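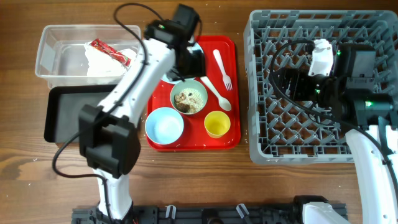 The gripper comparison covers two finger sets, the Felton and the Demis, on the same pair of arms and the same controller. Questions about it come in often enough that the answers are now kept on this page, last changed 2020-04-11. Most of them concern the table-clearing task, in which dishes go from a tray to a rack and leftovers are dealt with on the way. A bowl of rice with meat on a red tray is a harder test than it sounds, as loose grains end up on the tray and the table and the fingers have to work among them. Plastic cutlery lying flat, such as the fork and spoon, is the part where the two sets differ most.

Which set is better?
For bowls and cups, the Demis. It has a longer pad and holds a rim without turning it. For forks and spoons, the Felton, which has a thinner tip. If you can only buy one, choose by what you pick up most.

How many runs is the comparison based on?
256 in all, split evenly between the two sets. A full run takes around 8 minutes, not counting the time to lay the table again.

Do both arms use the same fingers?
In the comparison, yes. Mixed pairs were tried in December and gave fair results, but they are not in the tables. Each side then needs its own closing limits, and our controller settings at that time allowed only one set of limits for both. 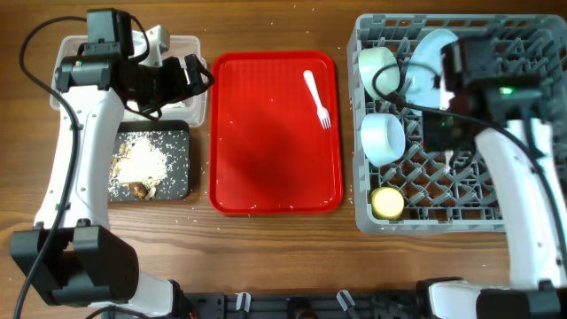 Can I use the fingers with a different controller?
Any controller that lets you set a force limit for closing will do. We use the Åberg controller because it was already in the workshop. The settings file on the downloads page is for that one only, so the limits would have to be typed in by hand on another make.

What closing force do you use?
Cups are set at 4 newtons and everything else is left at the default. The limit is changed in the task file and takes effect at the next start.

Does the camera have to be on the wrist?
Not for bowls. For cutlery we would not do without it, as the overhead view loses the fork once the gripper is above it.

How often do the pads need changing?
We change them every 100 runs. Wipe them with a damp cloth in between and leave them to dry before the next run. Solvent makes the surface hard.

Is the Trerkby finger set going to be added?
It is on order. It will be put through the same task with the same dishes, and the results will go in the same tables.

Can I send in my own results?
Yes, if you give the finger set, the controller and the force limits with them. Results without the limits are not added.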